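About Clakbridge

Home / About us

What we do

Clakbridge records examples for robots that learn by being shown. Companies and university labs come to us when they need a large number of clean, well-labeled demonstrations of ordinary hand work: sorting, packing, plugging in, folding, opening, putting away. Our operators carry out the work through pairs of robot arms, and we deliver the recordings together with notes, labels and a plain account of how each one was made.

We do not build robots and we do not sell trained models. Customers bring their own learning systems. We supply the examples those systems are trained and tested on.

How we started

Clakbridge began as a contract service for a packaging line. The job was to program a pair of arms to load small accessories into boxes. Every time the supplier changed a part, the program had to be changed too, and the line stood still while we did it. We tried recording a person doing the loading through the arms and training a small model on the recordings. It coped with a new part size better than our program had, and it failed in ways we could trace back to gaps in the recordings. We spent the next months filling those gaps, and by the end of it we were more interested in the recordings than in the line.

The packaging work ended. The recording work is now all we do.

Where we work

Our main site is a single-story building on the Dalsgaard industrial park. It has 16 recording stations, a repair bench, a review room and a store for props. A smaller room at the back is set aside for customers who want to be present while their tasks are recorded.

All stations are built to the same plan. Each is a walled booth with two arms on a metal rail along the front edge and a fixed camera looking in. The lining of the walls and floor can be changed. We keep plain linings, wood grain, stone, checks and several busy prints, and we rotate them on a schedule. A system that has only ever seen a red object on a white table tends to lean on the white table. Changing the surroundings makes that harder to do.

The tasks

Most of our work falls under a few headings. The largest is tabletop sorting, where small goods are picked up from an open surface and moved into a container. Office and electronics items are a large share of this, since they are small, hard and often shiny, and they can land in almost any position. Next come packing tasks, with boxes, pouches and cases. After that there is kitchen and household work, and a growing amount of work with cloth. 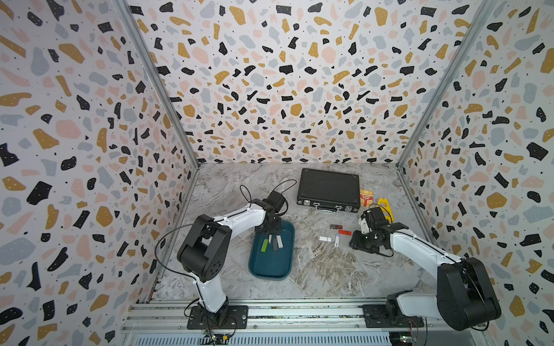 A task starts as a written sheet. The sheet names the objects, the starting area, the goal and the point at which an attempt counts as finished. It also says what is left open. For a sorting task we usually leave the order of picking open, and we let the operator choose which arm to use when an object can be reached by both. Different operators make different choices, and customers generally want that variety kept in the set.

Before recording begins, one operator runs the sheet 10 times as a trial. If the goal turns out to be unclear, or an object cannot be gripped from a common position, the sheet goes back for changes. This takes up part of a morning and it has saved us from rerecording whole sets.

Layouts are drawn up by a small program called Brido, which we wrote ourselves. It tells the operator which objects to put out and in which part of the workspace, and it picks extra items that have no role in the task. People left to arrange things by hand fall into habits. They line things up, leave even gaps and put the target near the middle. Brido does not, although we did have to stop it from asking for two objects in the same spot.

Our operators

Operators are employees with set hours and a set wage. We do not pay by the recording. We tried a bonus for output in our early days and dropped it, as the attempts got faster and rougher and reviewers threw out more of them.

New operators train for 17 working days. The first few are spent on getting the arms to move smoothly and learning how the grippers behave on hard, soft and slippery things. After that they work through a set of standard tasks beside someone experienced. No one records for a customer until their practice work has passed review.

The work is repetitive and takes concentration, so a session lasts no longer than 90 minutes. Operators then switch to another duty: resetting stations, reviewing, or looking after props. Many prefer a certain kind of task and we try to allow for that when we plan the shifts. Most of the changes we have made to the stations came from operators. The lower seats, the foot switch for marking a bad attempt and the labeled prop bins were all their suggestions.

Review and labels

Every attempt is watched from start to finish by a person other than the one who recorded it. The reviewer marks whether the goal on the sheet was met, notes drops and second tries, and adds short text labels for each step. Labels are written in everyday words — "put the stick in the tray" and not a part number — unless the customer asks for something else.

Failed attempts are kept in a separate group and clearly marked. Some customers want them, especially the ones where something slipped and the operator recovered. Others ask us to leave them out. They are never mixed into a delivery without a label.

Timing problems are the most common technical fault. If the camera and the arm readings drift apart, the recording shows the gripper closing at one moment while the numbers say another. We run an automatic check for this on each file and a reviewer looks at anything it flags. Stations that are flagged twice in a shift are taken out of use and go to the repair bench.

Props

The prop store holds everything that goes into a booth. Props are ordinary goods bought from ordinary shops, and we buy mixed lots where we can, so that a set contains several shapes and colors of the same kind of thing. Each item is photographed and given an entry in the store list before use. Worn items stay in use as long as they are safe to handle. A scratched case or a box with soft corners is closer to what a robot will meet outside our building.

Storage devices and other electronics are wiped and checked before they enter the store. Customers can also send us their own goods. These are kept on separate shelves and returned or recycled at the end of the project, whichever the customer prefers.

Projects

Fukis is our own long-running collection of small-object sorting and packing tasks. We started it to have something to test new stations with, and it has grown into the set most new customers ask to see first. It is recorded between paid projects, uses the same sheets and review steps as everything else, and is licensed to research groups at a low fee. New tasks are added each November.

Other projects belong to the customers who ordered them. We do not resell them, reuse them in Fukis or show them to visitors.

What we will not record

We turn down tasks involving weapons, live animals and medical procedures on people. We do not record in private homes. The cameras in our booths point at the workspace, and recordings in which a person's face has come into view are deleted during review.

Working with us

A first project normally begins with one or two tasks and a small trial delivery. This gives the customer a chance to load the files, check the labels against their own needs and tell us what is missing. We would much sooner change a sheet at that stage than after a full set has been recorded.

To ask about a project, use the form on the Contact page and tell us which objects are involved, what the finished state should look like and whether your robot has one arm or two. Research groups asking about Fukis should choose "Licensing" in the same form. Open positions for operators and reviewers are listed under Jobs. Experience with robots is not required for either.

Visits to the Dalsgaard site are by appointment. There is parking in front of the building and a step-free entrance on the left side.

Page last updated 20 April 2023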